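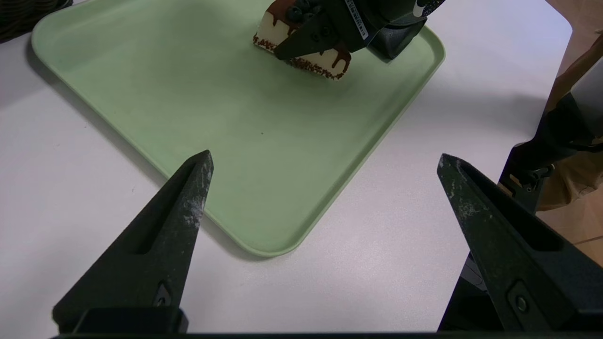
3.2 Demonstration Collection

Demonstrations were gathered by teleoperation on the two-arm Nonport station. Each arm was driven by its own leader handle, and one operator controlled both. Joint positions, gripper openings, and the wrist camera streams were logged together at 25 Hz. We collected 800 episodes in total, split between the Truver tabletop set and a smaller set of food-handling tasks, which we call Toteo.

Figure 2. Wrist camera view from a Toteo episode. The second gripper holds a slice of layered cake at the green tray; the fingers of the camera-bearing gripper are in the foreground.

The Toteo tasks were chosen because the objects deform or shed material under small errors in grip force. A slice of cake gives little warning before it breaks, and a policy trained only on rigid objects tends to close too far. Operators were told to approach slowly, to stop closing at first contact, and to keep the idle arm close enough for its camera to cover the grasp. In Figure 2 the idle fingers are open over the near part of the tray, and the contact between the other gripper and the front of the slice stays in view.

Start positions for the tray and the object were varied by hand between episodes. The tray was rotated as well as shifted, so that its edges were not always lined up with the table. Fingers were wiped between blocks but not between single episodes, and residue on them was left in the training images without masking.

An episode was dropped if the object left the table, if either arm hit a joint limit, or if a camera stream lost frames. These rules removed 37 episodes. Failed grasps followed by a successful second attempt were kept and labeled with the Gagnon annotation tool, which marks the start and end of each attempt.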